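Thursday, late

Tired. Writing this fast before I fall over.

Up at 5:40 because the truck was suposed to come at six. It came at 7:50. Stood in the kitchen drinking coffee out of a measuring cup, all the mugs being in a box somewhere under the other boxes. Stepan Hladun slept through the whole thing on the couch cushions and then had opinions about how the dresser went down the stairs. Love him. Could have done without the opinions.

Last box out by eleven. Went back up for the shower curtain, then again for the keys to the bike lock, then again because I couldn't remember if I'd turned the water off under the sink. I had.

Drive to Plerkmont was fine, 153 miles, one stop for gas and a terrible egg sandwich. Radio gone after the bridge so we just talked. He thinks I should sell the big table. I think he should buy it off me if he cares so much.

Got the keys from the lady downstairs. She read me the rules standing in the doorway while I was holding a lamp. No shoes on the stairs after ten, trash out on the left side only. Nodded at all of it. Will have to ask about the trash again, I've already lost which side.

The back room is smaller than I remembered! Or it's that I saw it in March with nothing in it and now I'm thinking about it with my stuff. White walls, plain, not much on them apart from the electrical box, a wall plate and an outlet. Brown wood floor, I like the floor. Want to keep as much of it showing as I can, so no rug, at least not this year. There's that ledge running along the back wall and my first thought was postcards, second thought was dust. Probably both.

The electrical box is a problem for the bookcase. Measured twice with the tape and once with my arm. Bookcase goes up past it, so it would block the little window, and I don't want to be dragging books off shelves in the dark when something trips. So bookcase on the side wall. Or cut it down? No. Side wall.

Low table stays against the back wall. It's ugly-ish but it's the right height for the sewing if I sit on the floor, and I always end up sitting on the floor anyway. Fan stays too. Black one, standing, very plain. I was going to give mine to my sister and now I really can, so text her tomorrow – don't forget like last time.

Money. Movers 1,000, which is more than they said on the phone. Deposit 3,000 and I felt sick typing it in. Wrote both in the notebook so I stop adding them up in bed. Electric has to be switched over to my name by the 7th and the form wants the old account number, and that's in the blue folder, and the blue folder is in a box that says KITCHEN in my own handwriting. Why.

Stepan went for food about six and came back with noodles from a place called Hovunow. Good noodles. Too much oil, very good. We ate on the floor with the window open and he did the voice of the lady downstairs until I begged him to stop, she's right there, she can hear. Then he drove home and it went very quiet.

Unpacked: sheets, towels, the radio, one pan, phone charger, Grandma's clock (not broken, checked it first thing). Not unpacked: everything else. Couldn't find the scissors so opened three boxes with a fork.

Cried a bit around nine, no reason. Or the obvious reason. Called Mom and told her the floor was nice. She asked had I eaten. Told her about the noodles. She asked was there a lock on the bedroom door. There is.

Tomorrow: lightbulbs, trash bags, scissors (new ones, the old ones are gone for good I think), tape for the ledge maybe, key copied for Stepan, call electric before noon. Ask about teh trash. Curtains can wait till payday – I'll put the brown sheet up in the bedroom for now and dress in the bathroom.

Can hear someone's TV through the wall. Don't mind it. Clock's going. Bed.
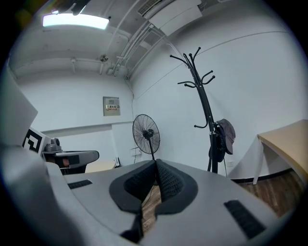

Still awake, 12:20. Remembered where the blue folder is. It's not in KITCHEN at all, it's in my backpack, I put it there Tuesday so I wouldn't lose it. Going to sleep now for real.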